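Why Does the Moon Change Shape?
Mindach Kids, Space Corner
Apr 12, 2020

Look up tonight. Is the Moon fat and round? Or skinny, like a fingernail clipping? Look again in a week and it'll be different. So what's eating it?

Nothing! The Moon is always a ball. Always. It just doesn't always look like one from down here.

First thing to know

The Moon doesn't make its own light. It's a big gray rock. All that shine is sunlight bouncing off it, like a flashlight on a wall in a dark room.

The Sun can only light up one half of the Moon at a time. Same with Earth. One half day, one half night.

Second thing

The Moon goes around us. One trip through all its shapes takes a bit more than four weeks. As it moves, we see the lit half from different sides. Sometimes the whole thing. Sometimes just a sliver. Sometimes none.

Those shapes are called phases. Good word, use it at dinner.

The phases, quick

New moon. The lit side faces away from us. Can't see it.
Crescent. A thin curve of light.
First quarter. Looks like a half moon, but its called a quarter because the Moon is a quarter of the way through its trip. Confusing, we know.
Gibbous. Funny word. More than half, less than full.
Full moon. The whole face is lit up.

Then it all runs backward. Gibbous, half, crescent, gone. Start over.

Isn't it Earth's shadow?

Lots of people think so. Grown-ups too! But no. When Earth's shadow lands on the Moon, thats a lunar eclipse, and it only happens at a full moon. Regular phases have nothing to do with our shadow.

Try it yourself

You need a lamp, a ball and a pencil. Stick the ball on the pencil if it's a soft one. Turn off the other lights. The lamp is the Sun, the ball is the Moon, your head is Earth (hi, Earth).

Hold the ball out at arm's length, a little higher than your head. Turn around slowly, to the left. Watch the light creep across teh ball. Crescent, half, full. Don't stare at the bulb.

Keep a moon diary

Draw the Moon every clear night for 7 nights. Write the time next to each one. Cloudy? Write cloudy. We got 84 diaries in February and the drawings were great, keep them coming.

Next time: why is the sea salty?
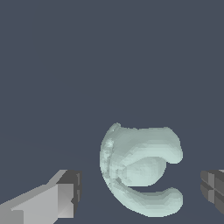 A thick curve like a letter C, in pale green.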